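16th October

Toy swap trial, Nusville. Posters promised "pre-loved toys, good as new," which was brave of us.

Donation bins closed this morning. 52 puzzles handed in. We have done 30 of them on the floor and my knees have filed a complaint. Nine were complete. One had a spare piece from a different puzzle, forced in by somebody determined.

Sorting rules as they now stand:

1. Anything with a battery door gets opened before it goes on the shelf. The Trumex talking bear had been sitting on a leak and still got through half a lullaby.

2. Plush goes to the laundry at Heiskanen in one load. Last time we split it and lost a rabbit.

3. Science and craft kits: check the booklet against the contents, bin any powder without a label. Glassware can stay if it has no chips and someone is willing to wash it.
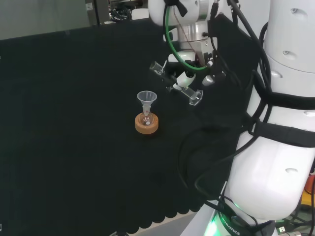 4. Gristus building bricks are sold by weight. Stop sorting them by color. It's lovely, it took all afternoon, and a four-year-old will undo it in a minute.

Still to do: price stickers that peel off, more shelf space before December, ask whether the bear can go home with someone else.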